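Home > Workspace > Desks and Tables
Ask | Browse | Unanswered | Tags | Log in

Tagged: used furniture, office, tabletops, finish

Cleaning up second-hand office tables with sticky tops

I run a small tutoring business in two rooms upstairs from a dentist, and in February I bought a batch of used tables from an office that was closing. I paid 400 for the lot, delivered. They are square, light colored, with a cable hole in the top. The seller said they were Furnine but there is no label underneath, only a stamped number and a sticker with a bar code that has mostly rubbed off.

The tops feel tacky. Not everywhere, mainly along the two sides where people would rest their arms. Paper sticks to it slightly when you pick it up. I have tried dish soap, then window cleaner, then dish soap again. It feels fine for a day and then goes back to how it was. On one table I also have a dull ring where somebody put a hot mug, and a patch of old tape glue.

I can't tell if the top is real wood with a finish on it or a printed surface. The grain is very even. I would rather not sand anything if it is going to go through to the board. A local shop quoted me 150 per table to redo the tops, more than the tables are worth to me. What should I try first?

Also, does the cable hole matter when cleaning? One of them has lost its cover.

Amparo Soler
Girngate

- - -

Maiara Bragança
Member, 35 helpful votes

Find out what the top is before you put anything stronger on it. Look at the inside of the cable hole on the table with the missing cover. If you see particle board with a very thin skin on top, it is either a laminate or a thin veneer. Then look at the grain along the edge of the table. On a printed top the grain usually repeats somewhere, so put two tables next to each other and compare. If the same streak shows up in the same place on both, it is printed.

If it is printed or laminate, the stickiness is on top of the surface and will come off. Most of the time it is old polish with hand grease in it. Soap won't shift it well. Use a cloth dampened with white vinegar and water, half and half, wipe a small section, then wipe again with plain water and dry it. You may have to go over the arm areas three or four times. Change the cloth when it turns gray or you are just moving the stuff to another spot.

If it is real veneer with a lacquer, the lacquer itself may have gone soft from years of skin oil. Window cleaner with ammonia makes that worse, so stop using it either way. Try mineral spirits on a hidden part underneath the overhang first. If the surface stays tacky after it has had two days to dry, the finish has broken down and cleaning will not bring it back. You would then need to strip and recoat, or cover the top with a desk pad and live with it.

For the tape glue, put a little cooking oil on it, leave it 20 minutes, and scrape with an old plastic card. Wash the oil off afterward with soap. The dull ring will probably stay on laminate. On lacquer it sometimes fades with a bit of car polish.

Keep water away from the hole. The raw board in there swells and then the top lifts around it, and there is no fix for that. Covers are sold by diameter, so measure the hole across before ordering. I bought mine from Mellor and they fit, but they were a slightly different brown from the old ones.

We have the same kind of table in our meeting room, and it has been fine with the vinegar mix once a month. Photo is at the bottom of this post.

- - -

Hokell
New member

had this with a kitchen table. baby wipes worked ok, then it came back. ended up buying a glass top cut to size - heavy but no more sticky. not cheap though
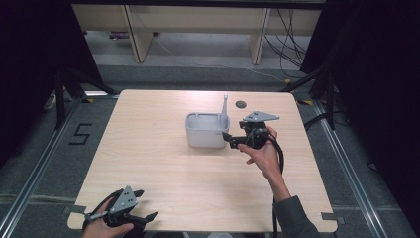
Square table with a light wood-grain top and cable hole (posted by Maiara Bragança)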